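Let the Sidewalk Tables Stay

I ate a grilled cheese in a parking space last Sunday, and I'd like to keep doing it.

If you don't live in Dilusville, some background. Two summers ago the town let restaurants on Mill Street put tables in the parking spots out front, with planters along the edge and those heavy plastic barriers so no one gets clipped by a pickup. It was a trial. Then the trial got extended, and then it got extended again, and now the town council wants to decide once and for all what the rules are going to be. The draft came out in September. It's long, it's dull, and I read all of it with a cup of coffee and then a second cup of coffee.

Most of it is fine. Barriers have to be a certain height, the hydrants stay clear, the music goes off at 10. I have no quarrel with any of that (I live close enough to Mill Street to be very fond of the music rule). My quarrel is with the fee.

The draft would charge each restaurant $1,000 per parking space, per season. Most places use two. So before the first iced tea gets poured, the corner deli is out two grand, on top of whatever it spent on the furniture. The big steakhouse down by the river can swallow that without noticing. The deli can't, and neither can the dumpling place, which has maybe the best hot and sour soup in the county and a dining room the size of my garage.

I get where the number comes from. Parking meters bring in money, a table doesn't, and somebody at town hall worked out what a space earns over a season and rounded up. Fair enough, I guess, if you think the only thing a parking space can do for a town is collect quarters. But people sitting outside are spending money! They're buying lunch and paying tax on it, and then they wander into the hardware store because it's right there and they remember they need picture hooks. I did exactly that. I came home with picture hooks, a sponge mop and a bag of birdseed, and I don't own a bird feeder. (I do now.)

Pletside went through all this before we did, and it's only a short drive, so I went over and looked. They charge a flat permit fee that's a fraction of ours, and they scale it by the number of seats inside. A small place pays small money. They've also got a rule that the tables come in for the winter so the plows can get through, which our draft leaves kind of vague. Their main street was packed on a weekday evening. I had to wait for a table, I got grumpy, and then I had a very good taco and got over it.

The folks on the other side of this aren't villains, by the way. I've talked to several of them at the dry cleaner's, where the owner has a petition on the counter next to the mints. His customers want to pull up, run in, grab three shirts and go, and he's lost the spaces closest to his door. That's a real problem, and "they can walk" isn't much of an answer when the customer has a cane or a sleeping baby in the back seat. So give him a 20-minute loading spot right in front. The draft doesn't mention loading spots at all, and I can't figure out why.
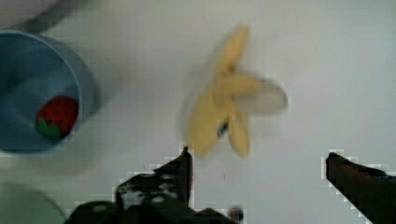 Column by Van Acker
Contributing columnist

Then there's the question of looks, which takes up page after page of the draft. Matching planters! Approved umbrella colors! I'm sorry, but I've seen the approved colors and they are beige, tan, and a second tan. The ice cream shop painted its barriers pink with the help of the middle school art club, and under these rules that would have to go. I'd vote for safe and sturdy and clean, and after that let people have some fun with it.

I'd also like someone to tell me who checks the permits. Right now it's the same inspector who handles kitchens, signs and elevators, and adding sidewalk tables to that pile seems like a good way to make sure none of it gets looked at until October. If we're going to collect a fee, spend it on the street. Empty the trash cans twice on weekends. Fix the curb by the bank, where the stroller wheels catch.

The council is taking comments until the end of the month, and you can drop yours at the front desk of the Ivine Building or send it through the town website, which works better some days than others – I'd go with the front desk. Mine says to cut the fee, scale it by size, add the loading spots and leave the pink barriers alone. Write your own, though. They can tell when it's been copied.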